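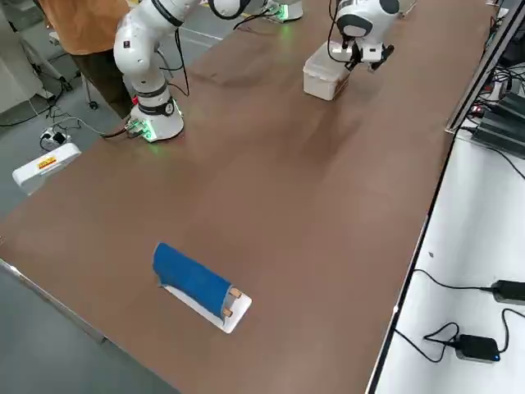 ## 4. El problema de la tapa

Entre las tareas domésticas que la bibliografía da por casi resueltas figura guardar las sobras. Conviene leer el «casi» con atención. En nuestro protocolo, dos brazos debían abrir y cerrar un recipiente con tapa; la cena no formaba parte del experimento. De los 491 intentos registrados en noviembre, el revisor humano (Seo) dio por buenos 291, con un criterio que MacLeish calificó de «maternal».

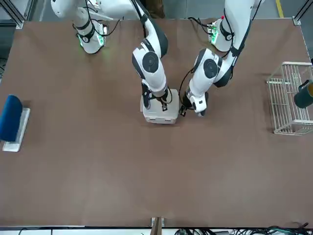 El fallo más frecuente fue de coordinación: una pinza sujeta, la otra empuja, y ambas consideran que el trabajo lo hace la compañera. Quien haya compartido piso reconocerá el patrón. Aumentar la fuerza de cierre no ayudó, y a partir del nivel 6 obligó a reponer recipientes. La política Rarneo, entrenada con 3712 demostraciones, mejoró el agarre lateral, pero no la alineación de las esquinas.
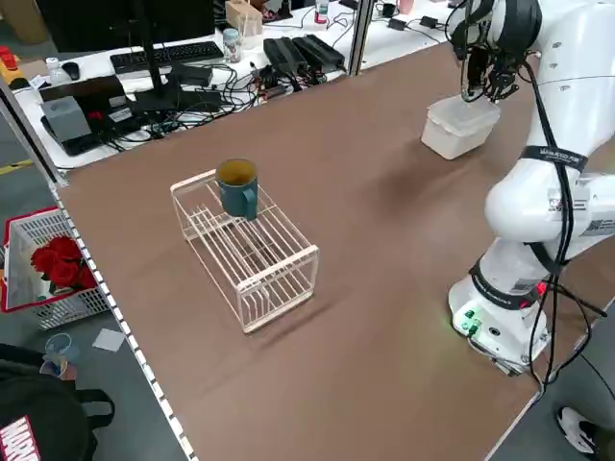

**Figura 3.** Pinza sobre el recipiente con tapa; en el centro de la mesa, el escurreplatos con una taza.

La taza se evaluó aparte (sección 5), con resultados que permiten cierto optimismo a quien no tenga prisa por desayunar.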